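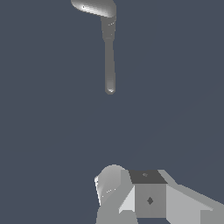

What is the Surska Traverse?
The Surska Traverse is a long-distance sled dog race that is held every winter over a closed loop of forest roads, frozen lakes and open hills, and it takes most teams between three and five days to finish.

The race starts and ends in the town of Surska. It is open to teams of up to 9 dogs, a smaller number than many other distance races permit. The organizers chose this limit in the first years, when the trail was narrow and the large teams had difficulty passing each other. The trail was later made wider, but the limit stayed in the rules and is now considered a part of the character of the event.

Course

The full loop measures 860 kilometers. It is divided into stages by the checkpoints, of which Arneo and Koo are the most important. At Arneo each team must take a rest of eight hours, and the veterinarians examine every dog before the team may continue. At Koo the musher can choose the length of the rest, and many races have been decided there. The highest point of the trail is Koo Pass, at 900 meters. Wind is common on the pass, and the trail markers are placed closer together on this part than on the lake sections.

In a winter with thin ice the lake section north of Arneo is replaced with a road section. The results from such years are kept in a separate list, and they are not compared with the course record.

Rules and equipment

Each sled must carry a sleeping bag, an axe, a cooker, food for one day and two sets of booties for every dog. The equipment is checked at the start and again at Koo. A musher who arrives without a required item receives a time penalty, or can be removed from the race if the item is the cooker or the sleeping bag.

A dog that is tired or injured may be left at a checkpoint in the care of the race staff. It can't be replaced by another dog. A team must have at least five dogs on the line when it comes to the finish. 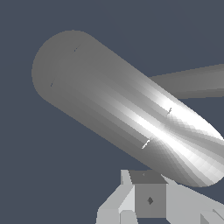 Outside help is forbidden between checkpoints, with one exception: mushers may help each other at any time. This includes lending of equipment, repair of a sled and leading another team through bad weather.

History

The race grew from a shorter local event that had its finish in Arneo. For several seasons the two races were run together, and the short one was then given up. The equipment maker Skultex became the main sponsor, and its name was a part of the official title until the contract ended.

The best known winner is Mi-kyung Yoo, who came to the sport from ski touring. She won on her second attempt, after she left Koo before the other leading teams and crossed the pass at night. Her decision is still discussed among mushers, as the forecast was poor and two teams behind her had to turn back.

Organization

The race is managed by a club with 3,224 members. Entries open in May and are accepted in the order in which they arrive. New mushers must first finish one shorter qualifying race.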